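Flattening a glued-up panel without a planer wide enough to take it

Three people have now asked how I flatten panels when the only planer I have access to stops well short of the width. The short version is winding sticks, a hand plane and more checking than planing. The long version follows, with the mistakes left in.

The maple came from Jildale, a yard that sells short lengths at a discount if you are willing to dig. I bought them in December and left them stacked with spacers between them for 8 weeks. The moisture meter gave the same reading on all the pieces by the end, so I stopped waiting. Anyone who skips this stage should expect the panel to cup within a month of being finished. I have done it twice and have a serving tray in a closet to prove it.

Joint preparation was ordinary. Each edge was planed with its neighbor folded against it in the vise, so that any error in the angle cancels when the pair is opened out. I checked each joint against a lamp. A hairline of light in the middle is acceptable and closes under clamp pressure. Light at the ends is not acceptable and I planed again until it went away.

For glue I used Vulline, the slow version. The open time is generous enough for a panel this size, and squeeze-out peels off as a rubbery strip if you catch it at the right stage. I caught most of it. The clamps alternated above and below the panel, with scraps under the jaws. I left them on overnight, although the label allows less. 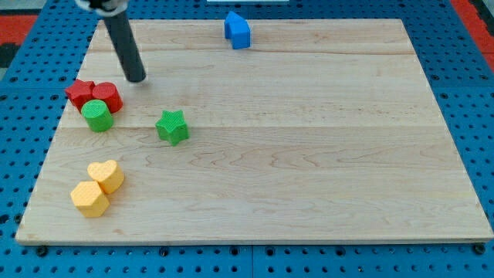 Flattening starts with deciding which face is the reference. I pick the one that rocks less on a surface I trust and work the other side first only if the twist is bad. Then the plane goes diagonally across the grain, then diagonally the other way, and finally along the length with a light cut. The lengthwise passes are where figured stock gets awkward. Maple with soft, wavy grain like this changes direction across the width of a single strip, and around the darker swirls the fibers may rise toward you on one side and away from you on the other. Planing one strip cleanly says very little about the strip glued next to it. I set the chipbreaker very close to the edge, take the thinnest shaving the plane will make, and finish the difficult patches with a card scraper. A faint seam is all I want to see between strips. If I can catch a fingernail on it, the scraper goes back to work.

On the subject of scrapers, mine is an Araya and it came with a factory burr that was useless. File the edge square, stone off the marks, then turn the hook with a burnisher at a low angle. Dust means the hook is gone or was never there. Shavings mean carry on.

Nahom Mekonnen wrote after my last post to say I should go straight to a belt sander. I tried it on an offcut from the same batch. It is faster. It also left a shallow dip near one end that I could read with a straightedge, and getting rid of the dip took longer than scraping would have. If your sander has a frame that limits the depth, the result may be better. Mine has none.

Sanding, for what it is worth, begins at 100 grit on the ends and 150 on the faces. I raise the grain with a damp cloth between grits, let it dry fully, and knock it back with a worn sheet. Pencil lines scribbled across the face show where the paper has not reached.

Finish is Fokutus oil, 2 coats, wiped off hard. Rags go outside, spread flat, until they are stiff - this is a fire precaution and I do not skip it. I apply the same amount to both faces so that they take up and lose moisture at the same rate.

I still need to decide on feet. Rubber ones screwed in from below are practical but need pilot holes, and the screws I have are slightly too long. Shorter ones are on order.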